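Can a machine fold laundry yet?

tbalogh
Camouflage fabric, bad light, one gripper tip in the cloth.

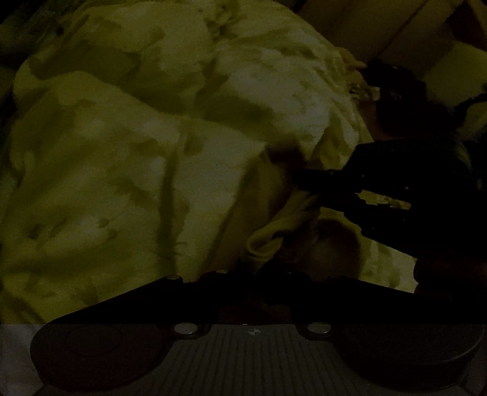
My question is whether folding is any nearer than it was. Picking cloth up seems fine. Finding a corner is where I'd expect trouble.

flakholm
No. Towels on a clear table, yes. Anything bunched up like that, I'd give it 2 tries in 100.

Jasmina Dimitrov
That's too harsh. We run 8 hours of folding a day at Sadov, all flat work, and the machines keep up.

flakholm
Flat work is my point – a person has already shaken it out and laid it straight.

Jasmina Dimitrov
Some of it. Not the pillowcases.

candness6
A busy print can't help, when the folds and the pattern are both dark patches. I'd try plain sheets and a lamp first.

tbalogh
Plain sheets is fair. I don't want to have to light a bedroom like a shop, though.

flakholm
Then you'll be folding by hand for a while yet.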